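A Summer Among the Maps

The Unura Library has 2,129 hand-drawn maps, and this August it's handing the keys to visiting fellows – what a treat!
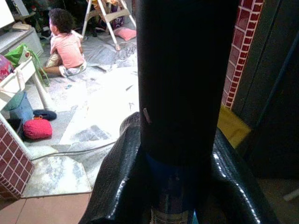 Do you need a degree to apply? Anyone with a research project can, and past fellows have included sailors and a baker.

Most people come for the Grosidari charts, 51 sheets of coastline inked on linen. I spent a whole morning on one harbor (the depth marks are gorgeous) and forgot lunch. 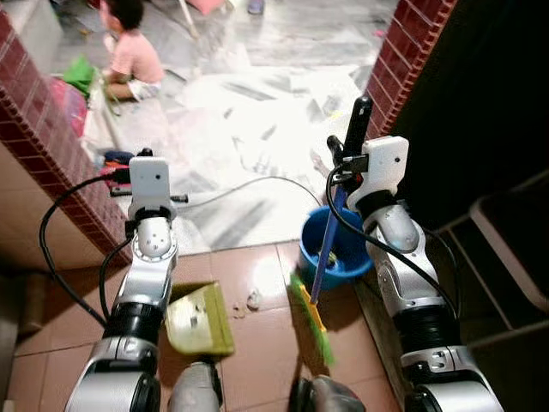
A former fellow wrote to us that the Marar river surveys are even better, and that ten days was far too short.

Fellows get a desk in the Wiva Reading Room and a stipend of $700 a week.

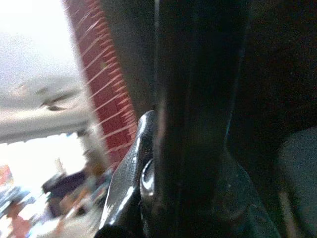

How to Apply

Send a two-page proposal and one letter of support to the fellowships desk by March 21, 2025.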